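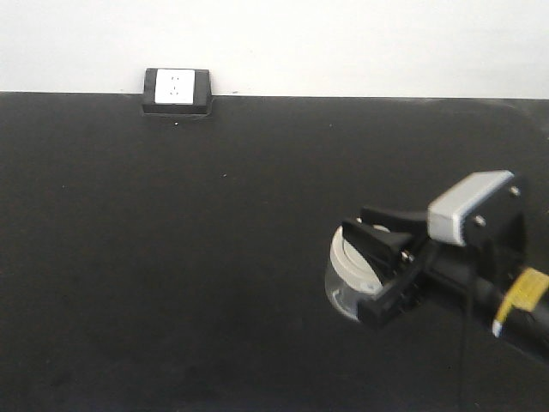

Black tabletop with outlet box, white wall behind. Photo: Gevham

FOR RELEASE 21/07/2022

Gevham Opens Dividend Reinvestment Plan to All Registered Shareholders

CLIRIDITZ — Gevham Corporation said today that its board has approved a dividend reinvestment plan for holders of its common stock. The plan lets registered shareholders use all or part of their cash dividends to buy more Gevham shares without going through a broker. It replaces the older stock purchase program, which was open only to employees and retirees.

The board also declared a quarterly dividend of 24 cents per share, unchanged from the previous quarter. That dividend will be paid in cash to all holders. The first dividend that can be reinvested under the new plan is the one scheduled for January.

Mészáros Transfer Company, which keeps the company's shareholder records, will run the plan. Enrollment will be handled online through Nuliseo, the Mészáros account system, or by mail with a paper form. Shareholders who already have a Nuliseo login for tax forms or address changes can use the same login. No new account number will be issued.

How the Plan Works

Any person or entity with at least one share registered in its own name may enroll. Shareholders may reinvest the dividends on all of their shares or choose a set number of shares and go on receiving cash for the rest. The choice can be changed at any time, but a change received after the record date will not take effect until the following dividend.

Shares will be bought on the open market. The company does not plan to issue new stock to supply the plan, although the plan document allows it to do so with notice. Purchases will be completed within 8 business days after the dividend payment date. Each participant will pay the average price of all shares bought for the plan in that period. Fractions of a share will be credited to the participant's account and will earn dividends in proportion.

Gevham will pay the brokerage cost of purchases. Participants who sell shares through the plan will pay a fee of $3 per sale, plus any transfer tax. There is no charge to enroll, to leave the plan, or to receive a statement by mail.
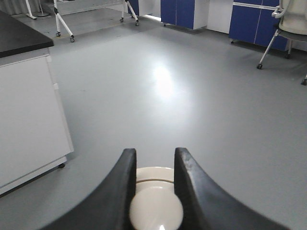

Gevham Shareholder News — Vol. 24, No. 3 — Page 2

Shares Held Through a Broker

Shareholders whose stock is held in a brokerage account are not registered holders and cannot enroll directly. Many brokers offer their own reinvestment service, and the terms may differ from those of the company plan. A shareholder who wants to join the Gevham plan can ask the broker to move one or more shares into direct registration. Some brokers charge for this.

Members of the former stock purchase program do not need to take any action. Their shares will be moved into the new plan with their present dividend instructions. Payroll deductions for the old program will end after the last pay period of the year, and any cash balance too small to buy a share will be used to buy a fraction.

Taxes

Dividends that are reinvested are generally taxable in the same way as dividends paid in cash. Participants will receive the usual year-end tax form from Mészáros, along with a record of the purchase price for each lot. The company does not give tax advice, and shareholders with questions should speak to a tax adviser.

About Gevham

Gevham Corporation makes pump fittings, valves and pressure gauges for water utilities and food plants. The company has its headquarters in Cliriditz and sells through 121 independent distributors.

This release is not an offer to sell or a request to buy any security. Participation in the plan does not guarantee a profit or protect against a loss. Future dividends are subject to approval by the board and may be changed or stopped. The full terms are in the plan document, and shareholders should read it before enrolling.

Contact: Gevham Corporation, Shareholder Services, Cliriditz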